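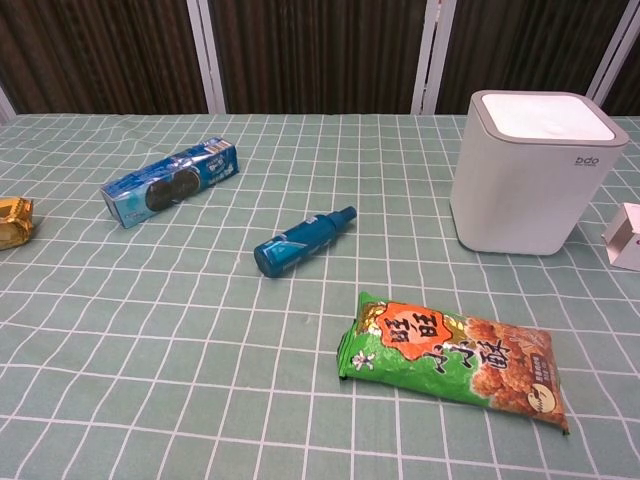

By Veltari Antoniadis
Standards Editor, Flident

When the Jostasness working group released the second edition of its good practice guide for tabletop sorting robots in April, the document had grown from 7 clauses to 89 pages. Much of the added length concerns what happens before a robot moves at all: how the table is laid, what is placed on it, and who signs the set-up sheet.

Flident spoke with the group's technical lead, who has overseen both editions and who asked to be identified by position only.

"The first edition told people how fast an arm could travel near a person and where the stop button had to be," the lead said. "Those rules have not changed. What we heard from sites was that their trouble began earlier, with the table."

The guide now asks that a test table hold goods of differing shape and stiffness, spaced so that each can be approached on its own. A boxed packet of cookies, a spray bottle lying on its side and a flat snack bag are typical of the mix. An upright bin may stand among them, provided its position is recorded.

"A box has flat faces and firm corners. A bag of crisp snacks has neither," the lead said. "If a site reports one success figure for both, the reader learns very little. We ask for results by type of packaging."

Table coverings drew more comment than any other subject during the review. The group received 440 written submissions, and a large share dealt with cloths, mats and bare surfaces. Some members wished to prohibit patterned cloth altogether. The final text permits it, including checked and gridded designs, and requires the operator to note the pattern and any wrinkles before work begins.

"People's homes have tablecloths, and the cloths have creases," the lead said. "We did not want a standard that could only be met on a laboratory bench. A printed grid must not be used as a ruler, however. Once the cloth is pulled out of line, the squares are no longer a reliable measure."

Containers that hold liquid are treated in a separate clause. Spray bottles must be filled with plain water or left empty during trials, and nozzles must be locked where the design allows. Food packets are to remain sealed. Any packet that splits is removed, and the run is marked as interrupted – a term the first edition did not define.

Goods close to the border of the working area have also been given their own rule. An item that lies partly outside the robot's view may stay on the table, but the robot must not attempt to lift it until a full view has been obtained. Several submissions described this as too cautious.

"We considered those submissions carefully," the lead said. "Our position is that a machine should not grasp what it has only partly seen. It can look again. The delay is small."

The guide remains voluntary. Sites that wish to declare conformance must keep set-up sheets for 7 years and make them available on request. Smaller workshops have asked for a shorter form, and a draft is being prepared.

Asked whether a third edition was planned, the lead said the group would first study how the present text was being used, with particular attention to the clause on soft packaging. Comments on that clause may be sent to the Jostasness secretariat at any time.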